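Sudine Hill Climb

The Sudine Hill Climb is an amateur motor racing event held each July on a closed public road outside Jekovstead. Cars start one at a time and are timed to the finish. The road climbs 600 feet and has 23 marked turns, although that second number depends on who is counting. Several of the turns are slight bends that most drivers take without lifting off the gas.

Origins

The event is often called the oldest of its kind in the region. The claim appears on its posters and has been repeated in newspaper stories, but no entry list or result sheet from the supposed first running has been produced. The earliest surviving program describes a "revived" climb without saying what was being revived. Later club histories treat this one word as proof of an earlier race.

Format

Practice takes place on Friday, with timed runs over the weekend. Each driver gets two counted runs, and the faster one stands. Entries are capped at 38 cars, split into classes by engine size. Critics have pointed out that some classes draw a single entrant, who then collects a class trophy for finishing. The organizers list these as wins like any other.

Records

The course record is disputed. The quickest time on the books was set in a car built by Carkon, a small local shop, in a year when the timing equipment at the finish had already been replaced once that morning. A protest was filed and rejected. The written reasons were never published, and the time remains in the official tables.

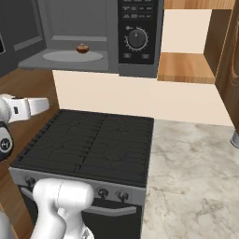 Imai

Attendance

Organizers usually give a crowd of around 3000. No tickets are sold for the lower half of the course, so it is hard to see how the figure is reached. It has also stayed the same through rainy years and dry ones.

Safety

Straw bales were used at the outside of the faster turns until tire barriers took their place. The club credits the change with a drop in injuries, but its reports do not separate minor incidents from serious ones, and the number of starters fell over the same period. Spectators are now kept off the inside of the final hairpin.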